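4.3 Manipulation de vêtements sur cintre avec la pince à main

Cette section s'applique à la pince Skidari équipée des mors Flurkik. Les règles propres au site de Drisitby figurent en annexe.

1. Vérifier que les deux marqueurs sont propres et bien à plat sur leurs plaques.
2. Contrôler le serrage des vis à chaque prise de poste et toutes les 1 000 fermetures.
3. Suspendre le vêtement, puis dégager l'espace devant lui sur 22 cm.
4. Saisir le cintre par un bras, jamais par le crochet. Le bras doit se trouver entre les deux mors avant la fermeture.
5. Attendre 3 secondes, mors fermés, avant tout déplacement.

Note : une veste de couleur vive devant un tissu noir convient à l'exercice de prise en main.

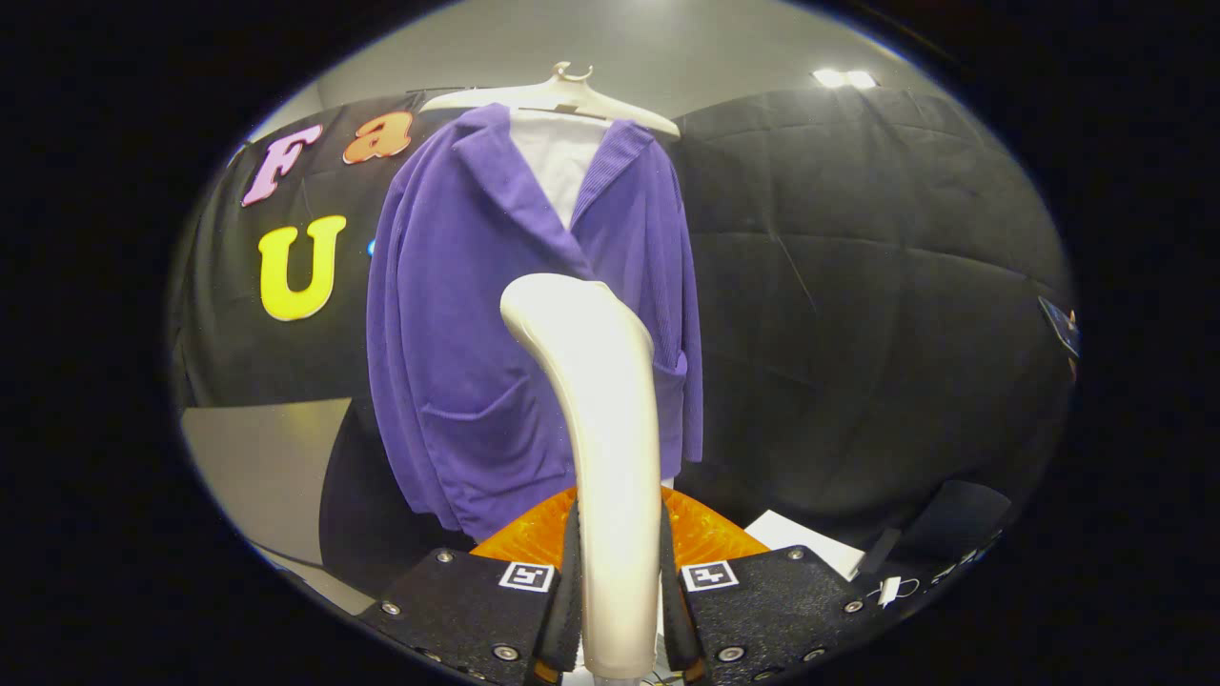 Quand faut-il remplacer les mors ?
Dès qu'une entaille est visible ou que les deux mors ne se referment plus bord à bord. Ils se remplacent toujours par paire, avec les vis fournies dans le kit Debnath.

ATTENTION : ne pas approcher les doigts des mors pendant la fermeture. Les câbles posés sur la table restent hors de la zone de travail.

6. Relâcher la poignée lentement, le cintre étant soutenu.
7. Noter tout glissement dans le registre. Au-delà de 17 glissements par poste, retirer la pince du service et prévenir le responsable de cellule.

Le nettoyage des mors est traité en 4.4.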